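Open House at the Horobets Repair Works
Posted in: Days Out

I had been meaning to go to the August open house at Horobets for ages, and every year something got in the way. Two years ago it was a wedding, last year it was my own back. So this time I packed a sandwich, told everyone at home I was unavailable, and got on the early bus with my notebook and a very full thermos.

For anyone who hasn't heard of the place, Horobets takes in old office computers by the truckload, fixes what can be fixed, strips what can't, and sends the good ones back out to schools and small libraries. They've been in the same building since it was a curtain factory, and you can still see the old hooks along the ceiling if you look up. More than 4000 machines came through last year, according to the board by the front desk, and 1606 of those went out again as complete, working computers. The rest gave up their parts.

You sign in, you get a paper badge and a wrist strap (I was thrilled about the wrist strap), and then you're pretty much let loose with a map. I ignored the map and went straight for the benches.

Now, I've built two computers in my life and I held my breath both times at the exact same moment, when the processor goes over the socket. Everything else in there is a bit forgiving. A memory stick clicks or it doesn't. A drive slides in. But the socket is a little field of contacts and you're lowering a square of metal onto it and hoping, and I have never once done it without muttering.

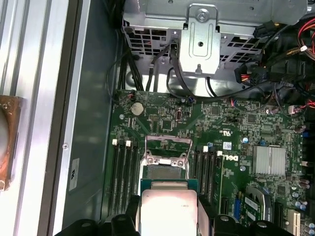 I could have stood at that bench all morning, and I very nearly did. The woman next to me had brought her two boys, who started out bored and ended up with their noses over the rope. One of them asked why the chip had to go in one way around, and we got a lovely five-minute answer about the notches in the edge and the tiny triangle in the corner, with a big foam model passed from hand to hand. I learned something too! I'd always lined mine up by the writing and trusted to luck.

The benches are set up around what the staff call the short list, meaning the handful of things they check before they decide if a computer is worth saving. Lids come off first and the case goes down flat on its side, so nothing is fighting gravity. Then it's a look at the power supply label, a look at the capacitors for any bulging tops, and a poke at the cables. I liked how unhurried it was. There was a laminated card with all the steps on it, and a stack of them to take home, and yes, I took two.

What struck me is how much room there is inside an old office tower. My own machine at home is a shoebox, and I lose skin off my knuckles every time I go in. These big ones have a proper floor plan: power supply along one side, drives in their own corner, the board spread out in the middle like a town seen from a plane. And so many blue plastic tabs! Somebody once sat down and decided that blue meant "you may touch this," and I'd like to shake that person's hand. 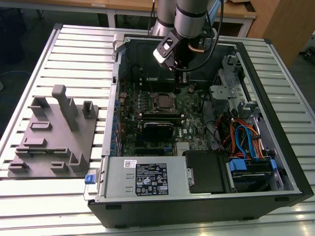
Memory, Dust and a Very Good Cheese Roll

I broke for lunch earlier than I'd planned, as the canteen line was already out the door. The food is run by Dodine, a little outfit from down the road, and the cheese roll was enormous and warm and had mustard seeds in it. I ate my sandwich as well. No regrets. The tables are made from old server doors, and they wobble, so keep a hand on your soup.

After lunch I went through the dust room (a booth with a big extractor fan and a window you can watch through, oddly soothing) and then the parts store, which was my favorite stop after the benches. Drawers up to the ceiling, all hand-labeled. Heatsinks in one row, fans in the next, and then memory, sorted by size and speed in foam trays. A sign said 2167 sticks in stock that morning, and next to it there was a bargain bin where you could pick up odds and ends. I came away with a fan I don't need and a bag of case screws I very much do. 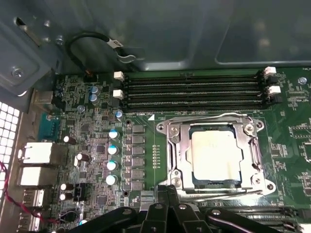

Motherboards are what I'd been saving up my questions for. Mine at home died in the spring and I wanted to know how the people who do this for a living decide that a board is really finished. Mostly, I was told, they use their eyes before they use a meter. They look along the rows of capacitors near the processor, where the power gets smoothed out, and they look at the empty memory slots with a flashlight for fluff or a bent contact. The one with four black slots in a row above the processor was a nice clear board for following along, with the white latches at the ends and the long silver lever running beside the chip. I followed the lot with my finger in the air and felt terribly expert.

There was also a corner given over to Brondance, the cable people, with a wall of adapters. I skipped most of it. If you like connectors, allow an hour.

My last stop was back at the benches, mid-afternoon, when the crowd had thinned and you could get a place right at the front. I'd gone back for the socket again — I can't help it — and for the drive cage, which I'd missed the first time around. I like a drive that sits in its own little cage with a blue latch on it. It makes me feel that someone cared about the person who'd have to replace it. 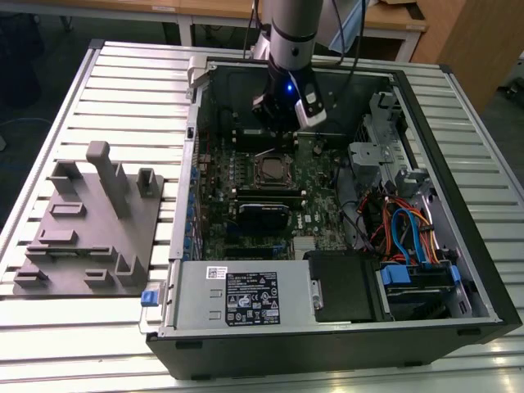
Lilla Veres told a few of us at the rope that the saddest thing she sees is a good board thrown out over a dead battery, a coin cell that costs next to nothing, and that people should try changing it before they give up on a computer. I went home and tried it on mine. Still dead, sadly, but I felt better for having checked.

Practical bits, then. Entry is free, and there's a donation bucket by the door. The bus stops at Lullden and it's a ten-minute walk from there, uphill, with no shade. Parking is 50 spaces and they were gone by the time I arrived. Wear closed shoes or they'll lend you a pair, and the pairs they lend are not pretty. Bring a bag for the bargain bin, and if you want the cheese roll, get in line before noon.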